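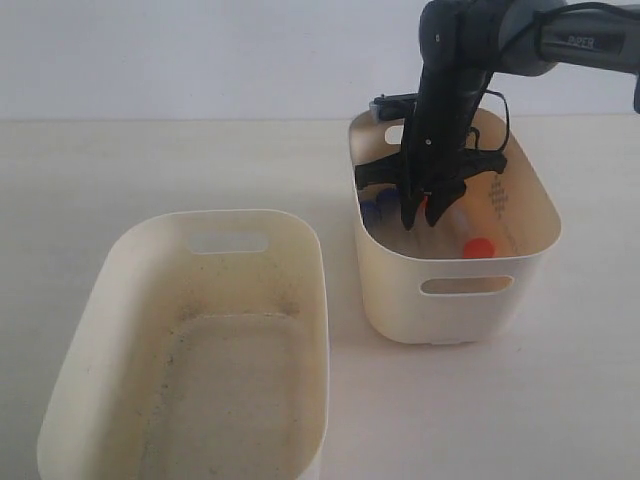 A PIPER arm reaching into the small bin, with the big one still empty.

Plasum Tabletop Recording Kit

2020-11-24
By Engelbert Wallner

I've been selling the Plasum kit for long enough to know what people ask first, so let me get it out of the way: no, you don't get a trained robot in the box. You get what you need to record good examples of a person doing a job through an arm, and a tidy way to turn those recordings into something your learning code can read. The arm is up to you. The training is up to you too, though I do like to hear how it goes (please write, I read everything!).

The job I always start new customers on is bin to bin. One small bin with a few mixed things in it, one larger bin with nothing in it, and the operator moves the things across. It sounds dull and it kind of is, but it has reaching down between walls, it has items lying against each other, and it has a clear finish. A bottle on its side next to something chunky and round will teach you more in an afternoon than a row of neat wooden blocks. Get a batch of that recorded before you go anywhere near folding towels.

What's in the kit: the Skornik hand controller, the Paltum wrist camera with its clamp and cable, a foot pedal for starting and stopping, and the recording software on a stick. The software writes one folder per example, with the video, the joint positions and a plain text note from the operator. I fought to keep that note. When you come back three weeks later and one folder looks strange, "dropped it, picked it up again" is worth a lot.

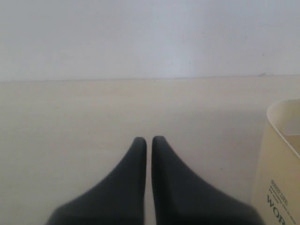

The Paltum is the piece I'm proudest of, and it's the one I get the most mail about. It sits close in at the wrist and looks out along the fingers, and I tell everybody to judge the mounting by what the fingers look like. You want both tips well inside the view, with a good stretch of table past them and a little wall at the back. If there's a container standing off to the right, even one that's only partly in view with nothing but WOR readable on it, leave it in and don't fuss with the angle to get the whole word. What matters is that the tips land in the same place in the picture every time you bolt the camera back on. The clamp has a notch for exactly this, so use the notch! I've had people skip it and then wonder why the second half of their recordings didn't match the first.

On to numbers, which everyone wants and I give a bit grudgingly. I suggest 200 examples of a single job before you train anything at all. That's enough to show you whether your setup is sound. After that, go on to 1000 with the bins shifted a little and the items swapped between runs. My own bin to bin set stands at 1411 examples kept out of 1669 recorded. The others I threw out, mostly for dull reasons — pedal pressed too late, operator sneezed, that sort of thing. Throwing out bad ones is part of the work, and the software makes it one key press.
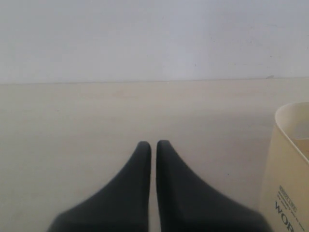

You can also tag an example without throwing it out, and I'd use that more than people do. A clumsy grab that ends well is still useful, as long as you can find it later. I tag mine "slow," "retry" and "weird," and weird has become my favorite folder by far.

A few things to know before you order. The clamp fits round wrists and flat ones, but you need to tell me which, as I pack one set of pads per kit. The hand controller comes right-handed unless you say otherwise. The cable is long enough for a desktop arm and too short for anything on a floor stand (I sell a longer one, same plug). And the pedal slides around on smooth floors, so put a scrap of rug under it until I find better feet.

If you already own the older Karaca recorder, you can keep your old folders. There's an import tool on the stick that reads them and fills in a blank note for each. It won't guess at the missing joint data, so check the list it prints at the end and decide which ones you still want.

Kits are packed by me, in the order the requests come in, and the current lot goes out before the end of November. Tell me your arm, your wrist shape and which hand you work with, and I'll write back with the price and a shipping day.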